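Home News Family Law Newsletter Contact

6/16/21
By Estrella Serrano

I've had the same conversation with three different clients since April, so I figured it was time to put it in the newsletter. It goes like this. The divorce is final, everyone's tired, and the last thing anybody wants to look at is another form. Then I ask who gets the 401(k) if something happens tomorrow, and there's a long pause on the phone.

Beneficiary forms, folks! The name on that form usually decides where the money goes, and your will usually can't change it. You can sign a beautiful new will leaving everything to your kids, and if your old workplace plan still lists your ex, you may have left your kids a fight.
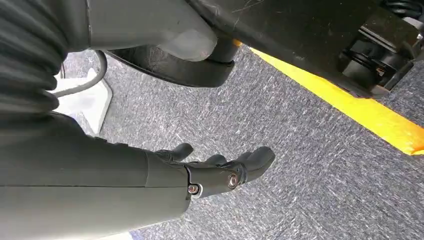
Photo: Hoi-yan Shih

Now, some of you are going to write and tell me your state cancels an ex-spouse automatically. Yes, a lot of states have a law like that, and it can help with things like an individual life insurance policy. But most private employer retirement plans are under federal law, and the plan is generally going to pay whoever is on its paperwork. Please don't lean on the state law. Getting the form changed takes maybe one lunch break and a little patience with a website (or a fax machine, in one case I won't name).

Where to look? Start with anything from work, including jobs you left years ago. Old plans are where I find the most trouble. My colleague Catinca Stoica had a client with 2 accounts from the same former employer, one of them worth $196, and guess which one had been updated. Then go on to IRAs, life insurance, and bank accounts with a "payable on death" name on them – people set those up at the branch and never think of them again.

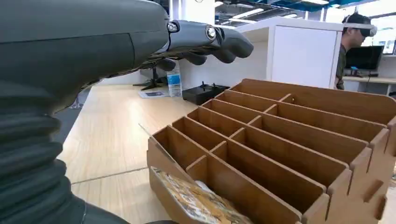
A few cautions before you go changing everything in sight. If your divorce decree says you have to keep your ex on a life insurance policy to back up child support, you really do have to. Read the decree first. If your case is still open, ask your lawyer before touching a thing, as plenty of courts freeze beneficiary changes until it's over. And if you've remarried, your new spouse probably has rights in your 401(k) whether or not you ever fill in the form, so naming your kids there may take a signed consent.

Young kids are their own headache. An insurance company won't just hand a check to a 10-year-old, and a court may end up picking who manages the money. A simple trust often fixes that, and Getsemaní Medrano in our office is happy to talk you through one.

Once you've sent the new form, get a confirmation in writing and keep it with the decree. If you can't find your decree, call us and we'll tell you how to get a certified copy from the clerk.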